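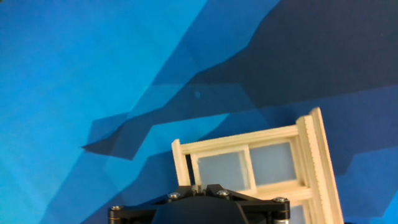
November 25, 2025

Day three of having the Traltance kit on trial and I'm warming to it, which I did not expect after the business with the power supply. Marijke wants a proper verdict before the loan runs out, so I'm scribbling things down as I go or I'll forget the lot. Today was small parts. I've had it working over the miniature window, the cream one with the frosty blue-grey panes, on top of the blue faceted backdrop, and I must say the wrist view is much better than I gave it credit for! The grooves down the right edge of the window come up really crisp. The gripper mount does hog the bottom of the picture though, and it sits right over part of the window, so I've put that on the grumbles list (it's getting long, but most of it is petty).

Rang Ward at Josville after lunch to ask about the speed setting. He reckons everybody turns it up too high in the first week and then blames the kit. Guilty. I knocked it back to 39 and the arm stopped doing that nervous little shudder before it closes, so I owe him a coffee.

Price is still the sticking point. They're asking $2,701 for the full set, and Riet says Grosgate would do us something similar for 2,000 but without the wrist camera, and you'd have to sort your own mounting. I've done my own mounting before, back in May, and I'm not keen to repeat the experience. Ilse loves the Grosgate one, mind you, and she'll argue for it till she's blue in the face.

The manual is dreadful. Page 7 tells you to see page 7. I wrote to their support person, Grażyna Duda, and she sent a corrected copy within the hour with a very nice note, so full marks there. I'd nearly pay the extra just to keep her email address.

Didn't get to the calibration routine. Tea was burning and I'd promised myself an early finish, so that's first up tomorrow, then the soft fingertips if they've turned up in the post. Must remember to ask Marijke if the spare cable is included or if they charge for it.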